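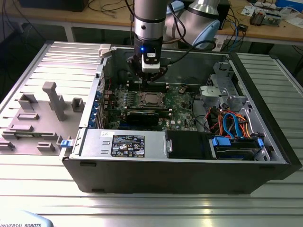
분해 셀 1호, 본체 옆으로 눕힌 상태. 팔이 메모리 슬롯 쪽까지 내려감

발표 메모 (내 것만, 배포본 아님)

시작. 인사 짧게. 장비 구매 건이고 기술 발표 아님, 이 말 먼저 할 것.
오늘 결정할 것 하나: 2호 셀을 내년 예산에 넣느냐. 나머지는 다 배경.

배경 빠르게
- Riltau 창고에 쌓인 회수 워크스테이션 2,755대. 11월 기준.
- 그중 CPU 재판매 가능 기종 698대. 나머지는 파쇄 라인으로 직행이라 오늘 얘기에서 뺌.
- 손으로 하면 되지 않냐는 질문 반드시 나옴. 답: 지금도 손으로 함. 야간조가 안 뽑힘. 채용 공고 세 번 냈음.
- 인건비 절감으로 팔지 말 것!! 작년에 그렇게 말했다가 재무에서 표 다시 만들어 오라고 함.

범위 설명 (여기서 천천히)
측면 패널 여는 건 사람. 케이블 정리도 사람. 로봇은 소켓 주변만. 메모리, CPU.
전체 자동화로 오해하면 숫자가 전부 틀어짐. 견적서에도 "소켓 작업 한정"이라고 박아놨음. 3쪽 하단.

비용 항목
팔 자체는 생각보다 작은 항목임. 다들 팔 가격만 물어봄.
1) 팔 + 컨트롤러
2) 그리퍼. 손가락은 소모품으로 따로 잡을 것. 1호 때 본체 가격에 묻어놨다가 상반기에 예비비 헐었음
3) 손목 카메라, 케이블 포함
4) 작업대, 고정 지그. 기종마다 지그가 다름, 이거 놓치면 안 됨
5) 통합 용역. Arside 견적 595시간. 깎을 여지 있는지는 Thongchai Klinhom 님이 확인중
6) 교육, 예비품, 안전 점검

넘기고 다음 슬라이드. 그리퍼 얘기. 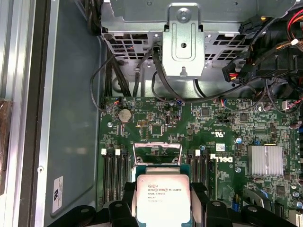

소켓 위에서 제온 E5-1630V3를 잡고 있는 모습. 로드 프레임 열림, 보드는 Dell

여기서 할 말: 그리퍼는 싼 걸로 가면 안된다. 이유는 핀.
소켓 핀 휘면 보드 값이 날아감. 그래서 파지력 조절되는 모델로 규격서에 써놨음. 최저가 입찰이면 이 조건부터 빠짐, 구매팀에 미리 말해둘것.
손가락 폭도 중요. 양옆 메모리 슬롯 사이로 들어가야 하니까. 폭 넓은 범용 손가락은 샘플 시험 먼저 하자고 할 것.
질문 예상: 흡착 컵은? -> Petchrat 쪽에서 제안서 받음. 부록에 있음. 써멀 묻은 면에서 흡착이 되는지 시험 데이터 달라고 했는데 아직 답 없음. 답 오기 전엔 비교표에 넣지 않음.

일정
발주에서 입고까지가 제일 김. 여유 두고 말하기. "연초에 돌아간다" 절대 금지.
입고 -> 설치 -> 지그 맞추기 -> 시험 가동. 지그 맞추는 기간에 기종별 시험 물량 198대 필요. Riltau에서 미리 빼놔야 함. 담당자 아직 미정 (이거 회의에서 정하자고 할 것)
시험 물량은 판매 물량에서 빠짐. 재무가 물어보기 전에 먼저 말하기.

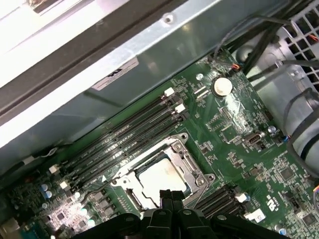

1호에서 배운 것, 돈 관련만
- 써멀 닦는 공정을 견적에 안 넣었음. 소모품비 + 사람 시간. 2호는 별도 줄로 분리
- 조명. 금속면 반사 때문에 카메라 노출 다시 잡느라 통합 시간을 꽤 씀. 확산 조명 처음부터 포함
- 케이블이 제일 골치. 사람이 치워줘야 하니 작업자 대기 시간이 생김. 셀 두 개를 한 명이 보는 배치면 이 대기가 줄어듦 <- 2호를 사자는 핵심 논리가 이거임. 여기서 한 박자 쉬기
- 유지보수 계약은 2년차부터 비쌈. 3년 합계로 비교하자고 할 것. 1년차만 놓고 보면 Clorlow가 무조건 이김, 그래서 그쪽은 1년차 표만 들고옴

임대 vs 구매
표 띄우고 말은 짧게. 임대는 월 고정이라 깔끔한데 지그 개조가 계약상 애매함. 구멍 하나 뚫는 것도 승인 받아야 됨.
내 의견: 팔은 구매, 카메라는 임대. Kittipong Sukprasert 님은 전부 구매 쪽. 의견 다르다고 그냥 말할 것, 숨기면 더 이상해짐.

위험 항목 (시간 없으면 건너뜀)
회수 기종이 바뀌면 지그 다시. 지그 예산은 두 세트분 잡음.
중고 CPU 시세 떨어지면 회수 기간 길어짐. 시세 낮은 쪽 시나리오도 부록 B에 잇음.

마무리
요청: 2호 셀 예산 반영 승인, 시험 물량 담당자 지정.
오늘 다 못 정하면 시험 물량 담당자만이라도.
질문 받기. 3시 20분까지 회의실 비워줘야 함.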